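Bench notebook, Starkham workshop - May, entry 40
Small tabletop whiteboards: surface wear and marker notes 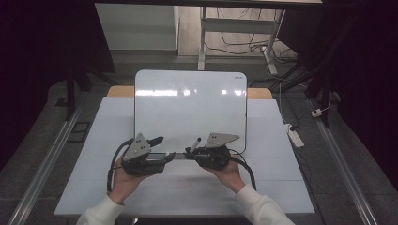

Why does a new board ghost after a few days when the old ones did not?
Ink left overnight bonds to the coating, and the new batch has a thinner coating than the Jirnudel boards we used last year.

Started 9:40. Small board propped upright on the white table, face blank at the start. Glare band across the upper part under the overhead lights, so all test strokes go in the lower half where they can be read from the stool.

Batch on the shelf: 136 boards, from Kushwaha. Pulled four. Two have a slight bow along the long side, under 1 mm, left in. Corners fine on all four.

Procedure as last time. Five strokes per marker, wait 40 seconds, one pass with dry felt, then one pass with damp cloth. Score residue 0 to 3.

Dry felt: 1, 1, 2, 1.
Damp cloth: 0, 0, 1, 0.

Board three is the odd one. Faint gray haze at lower left after the damp pass, still there after Sanulura cleaner. Set aside, label on the back.

Marker tips: bullet tip gives an even line if held close to square to the board. Below roughly 40 degrees the edge of the line goes ragged and the tip squeaks. Caps back on between sets - two dried out last month.

To do: repeat with strokes left overnight. Check whether the bowed pair rock when propped. Order more felt.

Stroke counter on the sheet now reads 2,231. Carry forward to next page.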